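Teaching two arms to meet tip to tip: remote control or guiding by hand?

4 min read

Kelly Naylor

Hello everyone. I am new in this forum and English is my second language, so please excuse if some words are a bit strange.

I have a two-arm station on a white table. I want to show the robot one simple task: each gripper brings a grey cylindrical piece to the middle, and the two pieces must come end to end on the same line. Later the arms should do this alone, from my demonstrations. We call the task Dobson in our group, after the name of the folder.

I record by remote control. I hold one small handle in each hand, I look at the arms, and they follow me. The software is Prumov and I must say it is quite comfortable for big movements. But for the last short piece of the way I am bad. One hand is always higher than the other. When I correct the left, the right one also moves, I think because my own shoulders move.
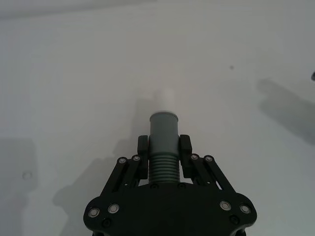
The grey piece between the fingers, from the wrist camera.

Until now I have 37 demonstrations. I would keep maybe half of them. In the others there is much shaking near the end, or I wait a long time before I dare to go closer, and I am afraid the robot will learn the waiting too.

My colleague says I should forget the handles, put the arms in free mode and push them with my hands to the right place. But then my hands and sleeves are in the camera pictures, and later there will be no hands. Is this a real problem? Has somebody compared the two ways for a task where both arms must agree with each other?

Also I would like to know if it is better to keep one arm still and move only the other one. It feels like cheating, but it would be much easier for me.

Thank you very much in advance.

Bradley Tapley

Hello Kelly, I had nearly the same trouble in June, with two connectors in place of your cylinders. I will write what I did, perhaps some of it fits for you.

First, the still arm. It is not cheating. Bring the left one to its place, stop it, and put your left handle down on something solid. Then do all the fine work with the right arm. The only thing you must take care of is to do it always in the same order. If you sometimes finish with the left and sometimes with the right, the robot sees two different answers for the same situation and it goes a little bit with both.

Second, the scale. In most remote control software you can set how far the arm goes when your hand goes a certain way. I use full scale for the approach and a much smaller one for the end, and I change with a foot pedal.

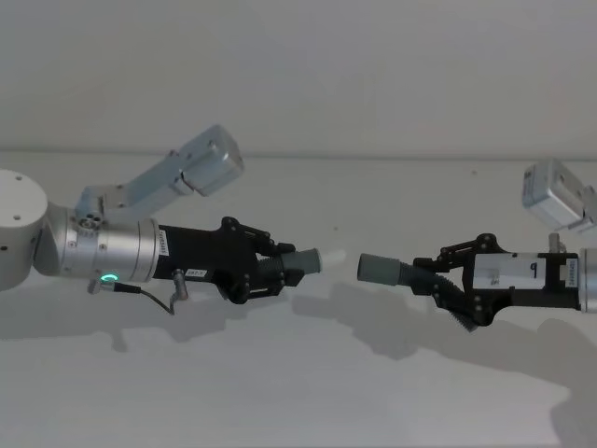

For the height I can give you one advice which helped me more than everything else: sit so that your eyes are low, nearly at the level of the tips. If you stand, you look from above and you judge left and right very well, but height very badly. I had a whole day of recordings where I was sure the parts were in line and they were not. Now I have a low chair, and before each recording I look at the side view on the monitor for a moment.

About the hands in the picture. Yes, it is a real problem if you train with the camera pictures. There is a way around it which takes more time. You guide the arms by hand and save only the joint positions. Then you take your hands away, let the arms play the same movement again, and record the cameras during this second run. You get the smooth path and the clean picture. But the start position of the parts must be exactly the same in both runs, otherwise the play-back will close the fingers beside the part.

For waiting: I cut it out. In my first set I left all the pauses inside, and the robot came close and then stood there like it was thinking. When I removed the parts where nothing moves, and trained again, it was better. Do not cut the short stop when the fingers close, the robot needs this one.

And throw away the bad half. I know it hurts when you spent an afternoon on it. My good result came from fewer demonstrations than my bad one.

Sondier

I only did this with one arm so I can not say about two. But check your cable at the wrist. Mine was pulling when the wrist turned far, and I believed it was my hand that was shaking. I fixed it with more slack and a soft strap.

Also make breaks. After two hours with the handles all my recordings were bad.

Stunano

I do not agree completely with Bradley on guiding by hand. For us the play-back was never exactly the same as the original, there was a small difference at the tips, and for a task like this one the small difference is everything. We went back to the handles and simply practised more.

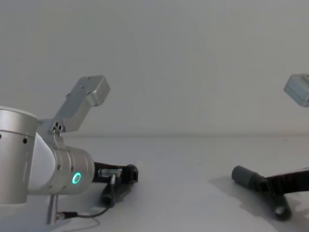
What I would do is to start each recording from a wide distance, but not always the same distance. Move the start of each arm a little higher, lower, nearer. If you begin always from one position, the robot learns one path only, and it is lost when something is a bit different. Also record some where you begin badly on purpose, with one tip clearly too high, and then correct slowly. Cut away the bad beginning and keep the correction.

One more thing for the height. Our side camera was turned a little, so a straight line looked like it goes down to the right, and we followed it with the arm for a week. Put a ruler on the table and look if it is level in your picture before you blame your shoulders.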